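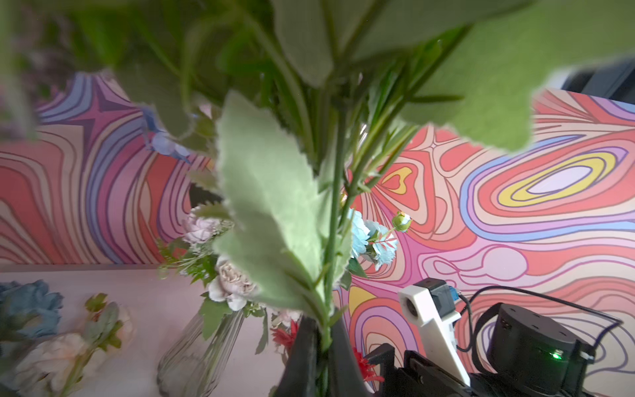 A wrist camera that has shifted even slightly will spoil a whole afternoon of picks, and the flower cell is hard on its cameras. Stems, leaves and wires brush past the lens on every move, and sooner or later one of them pulls on the cable. Before you take anything apart, have the gripper hold a full bunch and look at how much of the view is left. With a dense bundle of greenery clamped at the fingers, the leaves go soft and out of focus close to the lens, but you should still be able to make out the fingertip where it pinches the stems, and the vase and roses on the table behind. If the fingertip is hidden or has moved sideways from its usual spot, carry on with the steps below.

Search this site
Enter keywords
Go

What you need

A 3 mm hex key, a lint-free cloth, a soft brush, a spare camera cable and the printed reference card from the Keskinen cell drawer. Allow 30 minutes.

1. Park the arm

Open the gripper and take the stems out by hand. Send the arm to its service pose and switch it to manual. Press the stop button on the pendant before you put your hands near the wrist. Saadet Kozan wrote the service pose for this cell and it leaves the camera at chest height, so there is no need to jog the arm yourself.

2. Clean the fingers and lens

Brush leaf fuzz and glitter out of the gap between the fingers. Artificial foliage sheds more than you would think, and the felt-type leaves are the worst. Wipe the lens with the dry cloth. Do not use the spray from the bench — it leaves a haze.

3. Check the mount

Hold the printed mount between finger and thumb and try to rock it. There should be no play at all. If there is, tighten the screws a quarter turn each, going back and forth between them. Stop when they are snug. The print cracks if you force it, and a new one has to come from Hertta Lehtinen at the Nernambridge shop.

Look closely around the hole near the end of the mount. A pale line in the plastic there is the start of a crack. Replace the part.

4. Check the cable

Push the connector fully into the side of the camera. It should click. Then follow the cable back along the wrist. It needs a loose loop there, big enough that it never goes tight when the wrist turns. We used to tie it down flat and went through 6 cables before Cillian Foley talked us out of it.

Turn the wrist slowly by hand control, one way and then the other, and watch the loop. If it catches on anything, move the clip and try again.

5. Set the reference

Close the empty gripper. On the Anitz screen, open Camera, then Reference, and compare the fingertip position with the card. Ours should read 368 across. A difference of 3 or less is fine. Anything more, go back to step 3 before you touch the offsets in the software. Changing the offsets to cover for a loose mount only hides the problem until the next shift.

6. Test with real stems

Start with one rose, then a thin stem with leaves, then a full bunch. Do the bunch last, and do it at slow speed. Watch for large leaves swinging across the lens. If one does, turn the bunch in the gripper so the big leaves face away from the camera, and make a note of it in the log.

How often

Clean the lens at the start of every shift. Do the full check after some 30 hours of running, or any time the arm has bumped the table.

Questions about the Nilthorpe cell go to Pascal Royer.

Last updated: 22 April 2024

Related pages
Changing the gripper fingers
Vase positions and table marks
What to write in the cell log
Restarting after a stop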